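Washing Cloth in a Sink: A Gallery From the Controls Side

Hi, Elba Iturra here. I write software for the arm, which means most of my day is spent looking at plots, and plots make for a terrible gallery. So I've pulled a couple of pictures out of the hand-washing work and written down what was going on in the code around them. If you came for the math, there's a bit of it. If you came for the sink, there's a sink!

The task is simple to say. Pick up a cloth from the rim of a washbasin, put it in the water, move it around, squeeze, bring it out again. Our planner is called Mirkimik (don't ask me, it was named before I joined) and it breaks the job into short skills with a check between each one. The low-level controller is Drongate, which runs underneath and turns "go there, but gently" into joint torques. The two talk to each other over a message format that Iraklis Vlachopoulos and I have rewritten three times, and we're both still a little sore about the second one.

The first thing we had to sort out was reach. A bathroom is a rotten place for a planner. There's a wall behind the bowl, a faucet poking out over it, and a cabinet right where you'd like the elbow to go. In our first version the planner treated the whole vanity as one big box, which was safe and also meant it couldn't put a hand in the basin at all, because the inside of the bowl counted as solid. I remember staring at "no valid path" for most of an afternoon before I turned on the collision overlay and felt pretty silly.

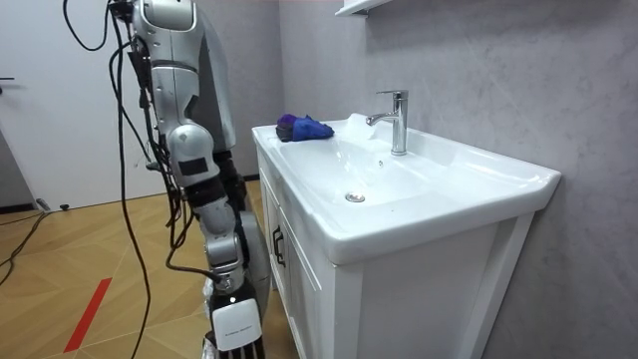
Now we build the bowl as a set of thin sloped pieces, with the faucet as its own object wearing a fat safety margin. The margin is bigger than it needs to be. I tried shrinking it and got nicer paths, and then Sofia Drakos pointed out that the depth readings on chrome are garbage, so the faucet in our map can wander sideways between one scan and the next. Fair enough, the margin went back up. What we do these days is fit a cylinder to whatever points we trust and hold it still until the arm is clear again. It's a hack and I like it a lot.

The cloth is the other half of the perception story. A cup has a shape you can count on. A cloth that somebody dropped on a rim has whatever shape it feels like, and every time it's a new one. We gave up on estimating the full thing early on. The segmentation model gives us a mask, we look for a ridge or a fold that sticks up, and we score the spots by how high they are and how much room the fingers would have on each side. Best score gets the grasp. If nothing scores well, the hand nudges the pile and the model looks again. I was against the nudge at first (it felt like cheating), but it rescues so many bad starts that I've stopped grumbling.

Strong colors help. I'd love to tell you the mask is just as good on a white cloth over white ceramic, but it isn't, and that's on the list for June.

Then there's water, and water is where the software gets interesting! Three things happen at once when the hand goes under. The surface throws reflections that the mask likes to call cloth. Everything below the surface looks shifted from where it really is. And the cloth gets heavier as it soaks, so the wrist starts feeling a load that wasn't in the model a moment ago. Drongate used to read that as a collision and lock up, very politely, with a log line that said "unexpected contact" over and over.

The fix was to let Mirkimik tell the controller what kind of contact to expect. Each skill now hands down a little contract: this much downward load is fine, this much sideways push isn't, let the load estimate drift at this rate and no faster. When the swish skill is running, the load estimate is free to move. When the arm is moving through air, it's pinned. It's maybe the smallest change I've made this year and it got rid of most of our false stops.

For the swish itself we don't track the cloth with the camera at all. The hand follows an ellipse in the bowl, with soft gains along the path and stiffer ones toward the walls, and the only question we ask of vision is whether there's still something in the fingers.
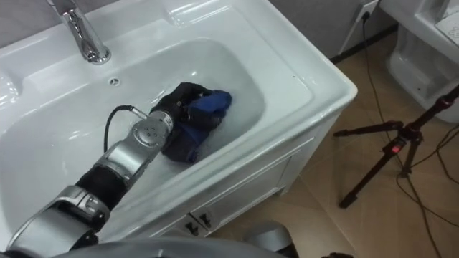
Iraklis Vlachopoulos thinks I'm being too easy on us with that last part. His note on my draft says that asking vision a yes-or-no question is fine until the answer is "sort of", and that a cloth hanging on by one corner gets a yes from the mask every time while the wrist load says something quite different. He would fuse the two, call it held only when both agree, and drop the swish speed when they don't.

He's right that we should, and I've started on it. The snag is timing. The load signal is filtered hard because of all the sloshing, so it lags behind the mask, and if you compare them raw they disagree every time the ellipse turns a corner. My current branch delays the mask to match. Ugly, but the disagreements I'm seeing now look like real ones.

A few bits on tooling, for the people who always write in to ask.

Every run is logged as skills instead of one long recording, so I can pull up all the grasps, or all the lifts, and look at them side by side. Sofia wrote the viewer over a weekend and it has 17 keyboard shortcuts, of which I know 3. You can scrub the joint plots and the camera view together, and that alone was worth the switch.

Before any planner change goes on the arm, it has to get through 100 replayed starts in simulation. They're saved cloth poses and bowl positions, including a folder of nasty ones we call the Alexiou set, after Prodromos Alexiou, who has a real gift for dropping a cloth in the one place the hand can't get to. The sim has no water in it - we fake the drag with a damping term - so passing tells you about reach and collisions and very little about the swish. I've been fooled by a clean pass more than once.

We also keep cable slack in the planner, which I don't see many people doing. Anything routed outside the arm limits how far you can really turn the wrist, whatever the joint spec says. We put in a soft cost that grows as the forearm winds up in one direction, and the planner unwinds during the free moves when there's nothing in the way. Before that, it would pick a lovely short path that used up all the slack, then have nowhere to go on the next skill.

Still open: wringing. One hand can squeeze, and squeezing gets some water out, but a proper wring needs a twist, and the twist needs something to twist against. Efthymia Karras has an idea about pressing the cloth on the sloped side of the bowl and rolling it, which I've got as a skill stub with 8 parameters and no good values for any of them. If you've tuned something like it, please write to me through the Gevham contact page. I'd much rather borrow your numbers than find my own!

Posted 31 March 2025 by Elba, under Software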